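Reference > Land use > Zoning instruments > Overlay district

This site uses cookies to remember your display settings. Accept | Manage preferences

Overlay district

An overlay district is a zoning district placed on top of one or more existing base districts. Land inside it is subject to both sets of rules. The base district continues to control the general use of the land, and the overlay adds standards on a particular matter, such as flood hazard, slope, historic character or airport noise. Where the two conflict, most ordinances apply the stricter rule, although some overlays are written to relax the base standards.

Boundaries

Overlay boundaries often do not follow lot lines. A stream buffer, for example, is measured from the bank and may cross a parcel at any angle. Ordinances deal with split parcels in one of two ways: the overlay applies only to the portion inside the line, or it applies to the whole parcel once a set share of the land is covered. The town of Bainbridge uses the first method for its Skurker Creek overlay, which extends 100 feet from each bank.

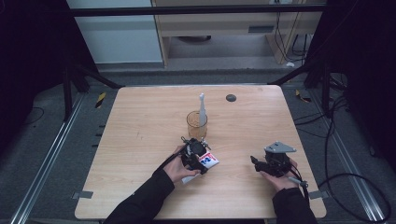 The boundary is shown on the official zoning map by a hatch or heavy outline drawn over the base color. If the map and the written text disagree, the text normally controls. A landowner may ask for a boundary determination, supported by a survey.

Adoption

An overlay is adopted by the same process as any other zoning amendment. Notice is mailed to owners, a public hearing is held, and the governing body votes on both the text and the map. The Bainbridge overlay took effect on November 12, 2020, and covers 1,825 acres. Base district uses were left unchanged.

Standards and review

Typical standards limit building coverage, tree removal, grading and outdoor storage. Many overlays set a size threshold for review. In Bainbridge, additions of less than 3,000 square feet are handled by staff, and larger projects go to the planning board. 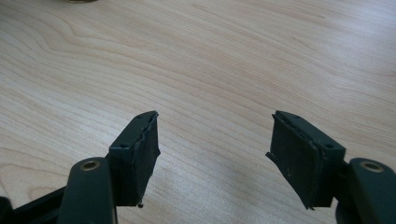
Tabletop with light wood grain.

Existing buildings that do not meet the new standards become nonconforming. They may usually remain and be repaired, but expansion is restricted.

Criticism

Planner Yiğit Aydoğan has argued that stacked overlays make a code hard to read, as an applicant may need to check four or five sections for a single lot. He recommends moving standards shared by several overlays into the general provisions.

See also: Base district; Floating zone; Nonconforming use; Variance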